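Notes on the Care of a Wooden Work Surface

The table in the back room at Gakbridge has now been in regular use since September, and several readers have written to request an account of its upkeep. The following sets out present practice.

The surface is pale, with a grain that runs on the diagonal and darkens in places to amber. It was purchased second-hand from a dealer in Pillay at a cost of 333 pounds, delivery included. Yanling Zhong, with whom I share the room, had argued for a painted top, and I record here that her objection was a reasonable one. Light timber shows every mark.

The surface is wiped each evening with a cloth that has been wrung out well. Washing-up liquid is permitted in small amounts. Spray polish is not used, as the residue from an earlier tin of it took most of a morning to remove. Cups are to be placed on mats, including cups belonging to visitors.

Oil is applied twice a year. A 700 ml bottle has so far proved more than sufficient. The first coat should be thin and should be left overnight before any decision is made about a second.

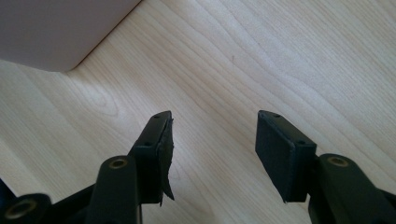
Small specks and scratches are left alone unless they can be felt with a fingertip. Sanding a single spot produces a dull patch, and the patch draws more attention than the original fault. Where sanding cannot be avoided, the whole top should be done, working along the grain throughout.

Yanling has asked that the window blind be kept half lowered in the afternoons, to limit fading. This was adopted in the spring. The matter of felt pads for the table legs remains open, and suggestions as to a suitable thickness would be received with thanks.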